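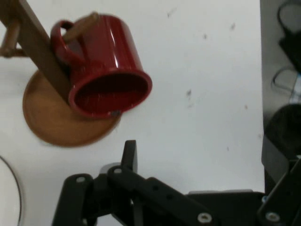 Figura 4.1. Taza roja en el árbol de tazas, vista desde la cámara de muñeca.

Capítulo 4
Enseñar con las manos: demostraciones guiadas y teleoperadas

Colgar una taza por el asa. Cualquiera de nosotros lo hace medio dormido, a las siete de la mañana, hablando con alguien y sin mirar apenas la clavija. Ahora intente escribirlo. ¿Con qué inclinación debe llegar el asa? ¿Cuánto hay que avanzar después de que la clavija haya entrado en el hueco? ¿En qué momento se puede soltar? Quien haya programado una tarea así punto por punto sabe que las preguntas se multiplican, y que al cambiar de taza hay que volver a contestarlas casi todas.

Este capítulo trata de la otra vía, la que a los autores nos sigue pareciendo una de las ideas más bonitas de la robótica: mostrarle la tarea al robot. Una persona la ejecuta a través de la máquina, la máquina registra lo que percibe y lo que se le ordena, y de muchos registros como ese se obtiene después una política de control. En los tres capítulos anteriores usted ha trabajado con trayectorias que salían de una ecuación. Las de este capítulo salen de una mano, con su temblor, sus dudas y sus pequeñas correcciones de última hora, ¡y ahí está buena parte de su valor!

Al terminar el capítulo debería ser capaz de:
distinguir la enseñanza cinestésica de la teleoperación y elegir entre ambas para una tarea dada;
describir qué contiene un registro de demostración y cómo se sincronizan sus canales;
reconocer los defectos más comunes de un conjunto de demostraciones;
planificar una sesión de recogida de datos con un brazo y una pinza de dos dedos.

Conocimientos previos: cinemática directa e inversa (capítulo 2), control de impedancia (sección 3.4). Conviene tener fresca la noción de espacio de trabajo, aunque la repasaremos de camino.

4.1 Dos maneras de llevar a un robot de la mano

En la enseñanza cinestésica el operador agarra físicamente el brazo y lo mueve. El controlador compensa la gravedad, los motores ceden y el brazo se deja llevar con una ligereza que sorprende mucho la primera vez. Es un método directo, se aprende en minutos y transmite al operador el peso y el roce de lo que ocurre en la pinza. Tiene también sus inconvenientes. El cuerpo del operador se mete en el campo de las cámaras y tapa justo lo que querríamos grabar. Mover con soltura varias articulaciones a la vez exige práctica. Y abrir o cerrar los dedos mientras se sostiene el codo del brazo con la otra mano acaba pareciéndose a tocar el acordeón.

En la teleoperación hay un dispositivo de por medio: un mando con seis grados de libertad, un ratón tridimensional, unos guantes o un segundo brazo, llamado maestro o líder, cuyos movimientos reproduce el brazo seguidor. El operador se aparta, las cámaras ven solamente lo que verá el robot cuando trabaje por su cuenta y las órdenes quedan registradas tal como llegan al controlador. A cambio se pierde tacto. Muchos dispositivos no devuelven fuerza, y el operador tiene que deducir el contacto de lo que ve: una taza que se ladea, un asa que deja de avanzar.

Ninguno de los dos métodos gana siempre. Para lijar una superficie curva, donde la presión lo es todo, la mano sobre el brazo da demostraciones magníficas. Para tareas de recoger y colocar, con objetos pequeños y cámaras cercanas, la mayoría de los laboratorios prefiere la teleoperación, y es la que seguiremos en casi todos los ejemplos.

4.2 La tarea de las tazas

Necesitamos una tarea que nos acompañe durante todo el capítulo, y hemos elegido la de colgar y descolgar tazas. El material cabe en una mesa: un brazo con pinza de dos dedos, un árbol de madera con clavijas redondeadas, un par de tazas. La dificultad está en la geometría. El asa es un aro cerrado y la clavija sale del poste en ángulo, así que el movimiento correcto combina traslación y giro, y el último tramo admite muy poco error lateral.

Vuelva un momento a la figura 4.1. Desde la muñeca, el asa y la clavija quedan muy cerca una de otra y la parte inferior de la vista la ocupa la propia pinza. Es una perspectiva excelente para el encaje fino y bastante mala para casi todo lo demás: desde ahí cuesta saber a qué altura del árbol estamos o qué espera al otro lado de la mesa. Por eso se graba también con una cámara fija, que abarca el puesto entero. La segunda vista, la de la figura 4.2, incluye además una taza verde oscuro, de pie sobre la mesa, bajo la muñeca del brazo.

Fíjese en lo que implica esa segunda taza. El operador la esquiva sin pensar, porque la ve. Si nuestra política recibiera únicamente la imagen de muñeca, podría no enterarse de que existe hasta rozarla con un cable. Cada vez que escoja un juego de cámaras, hágase esta pregunta: ¿qué estaba mirando el operador cuando tomó la decisión? Todo lo que él usó y el robot no recibe se convierte, durante el aprendizaje, en ruido sin explicación.

También importa en qué momento se graba. Cerca del árbol, con los dedos apenas entreabiertos junto a la taza, una sola imagen fija sirve igual para ilustrar un acercamiento que una retirada. La diferencia está en el tiempo: en las posiciones articulares anteriores, en la orden enviada a la pinza, en la velocidad. Las arquitecturas que veremos en la sección 4.5 reciben por esta razón una historia corta de observaciones, y predicen varias acciones seguidas en lugar de una. 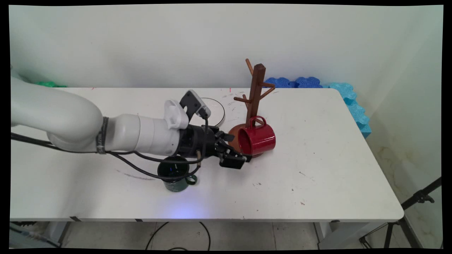 Rin Shimada, al leer el borrador de esta sección, protestó con cariño: que dedicábamos demasiadas líneas a las cámaras y muy pocas a la persona. Una demostración, escribió en el margen, es también un retrato de quien la hace. «Yo entro siempre por la izquierda y Hideaki entra desde arriba. Si mezcláis lo suyo y lo mío sin avisar, el robot intentará entrar por el medio, y por el medio está el poste».

Tiene toda la razón, y el fenómeno lleva nombre: multimodalidad. Dos operadores pueden resolver la tarea de dos formas impecables cuyo promedio es un desastre. El ejemplo del poste es tan claro que lo hemos adoptado para el resto del capítulo, y en la sección 4.6 lo usaremos para comparar una regresión sencilla con los modelos capaces de representar varias soluciones a la vez.

4.3 Qué hay dentro de una demostración

Llamaremos episodio al registro completo de una ejecución, desde que el operador toma el control hasta que lo cede. Un episodio contiene, como mínimo:

Observaciones. Imágenes de cada cámara, posiciones y velocidades articulares, apertura de la pinza. Si hay sensor de fuerza en la muñeca, también sus lecturas.

Acciones. La orden enviada en cada instante, expresada en el espacio articular o como pose deseada del efector final. Conviene guardar la orden y la posición alcanzada por separado; cuando hay contacto difieren, y esa diferencia lleva información sobre la fuerza.

Metadatos. Operador, variante de la tarea, resultado, calibración vigente. Parecen burocracia hasta el día en que alguien mueve un trípode entre dos sesiones.

Los canales llegan a ritmos distintos. Las cámaras entregan imágenes con más lentitud que los codificadores de las articulaciones, y cada una añade su propio retraso. Si emparejamos los datos por orden de llegada, la imagen de un instante acaba unida a la acción de otro, y el modelo aprende a reaccionar tarde. La regla del libro será siempre la misma: se marca la hora en el origen, con un reloj común, y se remuestrea después.

A lo largo del capítulo utilizaremos el conjunto Korkirlow, recogido en el laboratorio Hayashi de Illgate y compuesto por 3906 episodios de tazas y árboles. El formato es el de la biblioteca Midora, que ya conoce por las prácticas del capítulo 3. Hemos conservado los intentos fallidos, debidamente etiquetados. Ahí dentro hay asas que no entran, agarres torcidos y unas cuantas recuperaciones preciosas, en las que el operador retrocede un poco, corrige el giro y vuelve a probar. Búsquelas cuando llegue a la práctica: un robot entrenado solo con ejecuciones perfectas nunca ha visto cómo se sale de un apuro.

Para pensar antes de seguir

Tome una taza de su cocina y cuélguela de un gancho con los ojos cerrados. Anote en qué momento empieza a guiarse por el tacto y qué haría en su lugar un operador que trabaja con un mando sin retorno de fuerza.

Repita la operación con la otra mano. ¿Ha seguido el mismo camino? Si grabáramos las dos versiones, ¿las pondría en el mismo conjunto de entrenamiento? Guarde la respuesta, que la retomaremos en la sección 4.6.

4.4 Preparar el puesto

Antes de grabar el primer episodio hay que decidir dónde empieza la tarea. Si la taza parte siempre del mismo punto, el modelo puede memorizar un recorrido y desentenderse de las imágenes. Si parte de cualquier lugar de la mesa, harán falta muchos más episodios para cubrirla. Lo habitual es delimitar una región de inicio, repartir las posiciones por ella y ampliarla en cuanto los primeros resultados lo permitan.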